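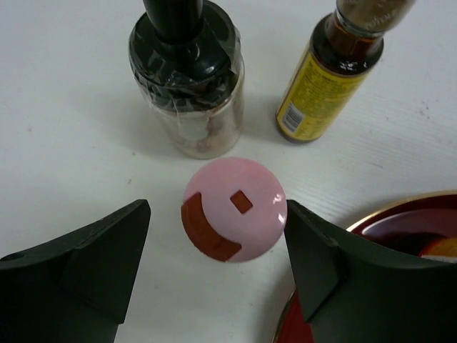
Quick one tonight, I'm on again at 6 and still have laundry going.

So the arm on table two went live in April and people keep asking me how it is. Short version - quieter. Longer version below, typing fast.

We do odds and ends at Plelier. Mixed orders, small stuff, bottles next to dishes next to whatever round shiny thing the customer clicked on. No two totes alike. For years that meant hands. Mine, mostly! Now the arm does the picking on the easy lines and I do the ones it gives up on, plus checking, plus labels when Onis sends the wrong ones again.

The numbers, becuase my brother in law will ask. Saturday we put out 1,324 pieces. Old crew on a good day, over 2,000, but that was with six of us and now it's two. So do the math however you like. The Cassim people did theirs and came out happy.

What's different for me - wrists, way better. Feet, same. Talking, hardly any. Used to be you'd gripe across the table all morning and the shift went by. Now I stand there with one other person and we're both watching two black fingers line up on something smooth and curvy, slowly, and I catch myself leaning with it like I'm bowling.

Two of the old crew moved to the Vurndale building. 40 minutes each way. They got a 150 dollar transfer bonus, once. I don't think that's great and I said so at the meeting. Got a nod.

I did get a raise and a new title, cell tender, which my kid thinks is hilarious. Training was a day and a half and a binder. Half the binder is for a differnt model.

Anyway. Dryer's buzzing. More when they decide on table three.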